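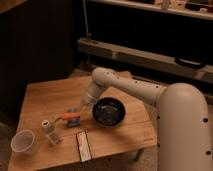
六月,星期四,上午记录。Zetirach方桌第二轮表面处理进入日常使用观察阶段。本轮所用为Clander硬蜡油,薄涂四遍,末遍之后按规定静置养护,静置期内桌面不得摆放任何物品。现静置期已满,经Amado Aquino复核,同意转入摆放观察。涂层在室内光线下仍呈暖褐的蜜色,木纹可辨,反光柔和,黑碗底下的投影落在木面上,边界以外未见发白的雾状区域。碗放在桌面中部偏右,透明塑料杯放在左前角,与布置要求相符。白盖小瓶在杯与碗之间,呈倾斜状态,瓶身与桌面的接触方式同碗、杯不同,后续查看时须单列一栏,不与平底器物合并统计。

一、本轮目的

上一轮的问题在于只做了标准试片,未做整桌。试片编号163在实验室条件下表现良好,送至使用环境后却在杯底位置出现浅色圈痕。当时的结论写得过于笼统,仅称“与使用方式有关”,对后续工作帮助有限。本轮改为整桌处理,以家庭常见小件作为摆放物,按日常习惯随手放置,不另加垫片、杯垫或托盘。观察重点有两项:一是器物底部与涂层长时间接触之后是否留下印痕;二是器物移动时对涂层光泽的影响。

涂层的耐热、耐酒精项目由Danilo Navarro另行安排,结果记入他的本子,此处不重复。

二、施工情况补记

原记录中施工部分过于简略,现补充如下。

桌面由粗到细逐级打磨,末道顺纹手工进行。端面吸油明显快于正面,第一遍涂布后不久即显干涩,遂对端面单独补涂一次,补涂部分不计入四遍之内。擦拭用布为Barredo供应的无绒棉布,每遍更换新布,用过的布展开晾在室外架上,干透后再行处置,不得团放于桶内。

四遍合计用油262克,含擦布吸收量。该数值高于试片推算值,初步判断主要由端面引起。下次领料时应按整桌实测值申领,不再由试片面积换算。

第三遍与第四遍之间曾因室内湿度偏高推迟半日。推迟期间桌面以无纺布架空遮盖,遮盖物未与涂层接触。揭开后检查,靠前缘处有少量落尘,已用细砂轻磨去除,随后补擦。此处在本次查看中未单独标出,下次请在图纸上用铅笔圈注,以免日后误认为使用痕迹。

三、摆放物的选择

摆放物由两人商定,原则是取自日常、轻重不一、底面形状不同。黑色圆碗的底圈窄,压力集中,对涂层的考验最直接。透明塑料杯重量轻,易被随手推移,适合观察轻微滑动的影响。白盖小瓶体积小,位置容易变动。另放入橙色和蓝色的小件,用以观察有色物品与浅色油面接触后是否有颜色迁移。

颜色迁移一项系应Clitanska方面的要求加入。对方曾反映,某批浅色桌面在使用数周后出现来源不明的淡蓝色印迹,经清洁剂擦拭未能完全去除。我方当时无法复现。此次将有色小件直接置于桌面,不做隔离,属于有意安排,请各位同事勿因整洁需要将其收走或垫高。

每件物品入场前均用温水擦洗并晾干,底面检查有无毛刺、胶痕和残留标签。

四、位置记录办法

原先采用文字描述位置,例如“左侧”“靠里”,不同记录人理解不一,复查时常有争议。自本轮起统一规定如下。

桌面以记录人站在前缘一侧时的左右为准,前缘即靠近记录人的一边。每件物品先记所在区域,再记与邻近物品的相对关系。只要求写清能够重新找到该处,不要求精确到毫米。物品移位后,原位置须立即查看一次,并在表上写明移位时间。

照度在桌面中心测得700勒克斯,测量时窗帘闭合,仅开顶灯。以后各次查看均以此条件为准。如改用侧光检查印痕,须在备注栏写明灯具位置,因侧光下同一处印痕往往比顶光下明显得多,两种条件的结果不可直接比较。

五、与位置有关的情形 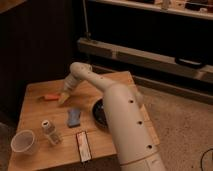 前缘区域历来是使用最频繁的部位,手腕、袖口、纸张均由此进出,涂层磨损一般先于中部出现。因此前缘的摆放物应与其他部位分开评价。靠近前缘处平放着一件白色的扁平卡片或包装,边缘较深,一侧略带红色,上有细小字样。纸质或带印刷面的物品长时间平贴油面,既可能吸油变色,也可能将印墨留在涂层上,此件应列入颜色迁移一项的查看范围,与左侧的橙色、蓝色小件同等对待。小瓶和塑料杯在左前部,小瓶略有倾斜,瓶上标签带有深色和棕色的印迹,标签如与桌面相接触,查看时亦应留意胶质残留。

桌下为米色短绒地毯,绒面上有零星深色小点。此类点状物的来源目前不作判断,但地毯附着的颗粒可能随鞋底、衣物或清扫动作带上桌面,硬质颗粒夹在器物底面与涂层之间时,极易形成细划痕,与涂层本身的硬度不足不易区分。拟在下次查看之前先吸尘一遍,吸尘时将桌面物品保持原位,不得抬桌。如需移动桌子,应由两人进行,并事先记录全部物品位置。

六、查看程序

每次查看按以下次序进行。

先不触碰任何物品,由记录人绕桌一周,记下目视所见的光泽差异、浮尘及可疑印迹。再逐件垂直提起物品,不拖、不旋,查看其底面和所在处桌面。提起后等待片刻再作判断,刚提起时的浅色印可能在短时间内自行消退,等待时间统一为五分钟。等待之后仍可见者记为“留存”,已不可见者记为“消退”,两者均须入表,不得只记留存。

有色小件及印刷品另用白色干棉布在接触处轻擦一次,棉布装入信封,注明物品与日期,交Danilo Navarro保存。棉布上如有颜色,不得以此直接认定为迁移,须再取未摆放物品处的棉布作对照。

查看完毕,物品放回原位。碗须先于其他物品放回,其底圈位置较难对准,周围留出空处便于操作。

七、暂定判定标准

判定标准沿用上一轮文本,仅作两处修改。

原文“正常视距下不可见”改为“站立于前缘一侧,顶灯照明下不可见”。原文对视距和光线均未作限定,上一轮复核时三人得出三种意见,症结在此。

原文中“轻微圈痕可接受”一句删去。圈痕是否可接受应由委托方决定,我方只负责记录其直径、颜色和消退情况。Amado Aquino对此有保留意见,认为完全不作评价会使报告难以使用,建议附加一份实物对照片,由委托方自行比对。此建议可行,对照片可从试片163的余料上截取,待下周商定尺寸。

八、遗留事项

端面补涂的用量未单独称重,已无法补测,报告中应如实写明。

Clander硬蜡油本批已开罐,余料转入小罐,罐口加盖前排除多余空间,罐身写明开封月份。余料只用于修补,不再用于新桌。

地毯吸尘由本人负责。吸尘器吸头更换为窄口,靠近桌腿处手工清理。

清洁剂试验暂缓。在印痕与颜色迁移两项取得第一次完整数据之前,桌面只允许用干布除尘,不得使用任何喷剂。已在门内侧贴出通知,请进出人员遵守。

摆放物清单尚缺底面材料一栏。碗、杯、瓶三件须在下次提起时逐一核对后填写,不得凭手感或外观估填。白色扁平件的品名待取起后抄录其上的文字,一并补入清单。

本页记录下午四时由Danilo Navarro复核,端面用油一项由他加注问号,待与领料单核对后销去。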